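Comecei a arrumar a parede da oficina em janeiro e só agora ficou num ponto que dá para mostrar. Vou contar por partes.

Antes eu guardava tudo em gavetas. Peças impressas, suportes, tampas, restos de teste, tudo junto. Para achar uma peça eu tirava outras tantas e depois não devolvia nenhuma.

A parede é de chapa ondulada prateada. Bonita, mas péssima para pendurar coisa: o que se apoia na onda fica torto. Por isso prendi uma placa plana por cima e passei a fixar os encaixes nela.

A placa é cinza, puxando para o bege. Queria branca, mas na Kowalczyk só tinha essa cor no tamanho que eu precisava. Acabei gostando, suja menos.

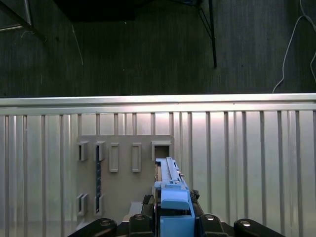 Os encaixes são retangulares e não são todos do mesmo tamanho. Tem os curtos, tem os mais altos e tem um largo na fileira de cima, na ponta direita. A Natsumi Fujimoto me perguntou por que não padronizei. Porque as peças não são padronizadas.

As peças azul-claras imprimi em plástico fosco. O corpo é mais grosso embaixo e vai afinando até virar um trilho estreito, com um friso em relevo. É esse trilho que tem que acertar a abertura.

Folga foi o que mais deu trabalho. A primeira versão entrava e não saía mais. A segunda caía sozinha. Fiquei com a de número 5 e parei de mexer.

Custo: 94 reais de placa e parafusos, mais 21 de filamento. O Lyle Achterberg fez uma parecida e gastou 214, mas comprou os suportes prontos.

Se for fazer igual, marque os furos com a placa já encostada na parede. Eu marquei na bancada e tive que refazer dois - a onda da chapa não caía onde eu tinha medido.

Falta etiquetar. Pensei em escrever direto na placa, mas a Tamsin Kapoor acha que fita resolve e dá para trocar depois. Vou de fita.

Quem quiser o arquivo dos encaixes me chama por mensagem. Está sem nome direito e com as medidas em milímetros.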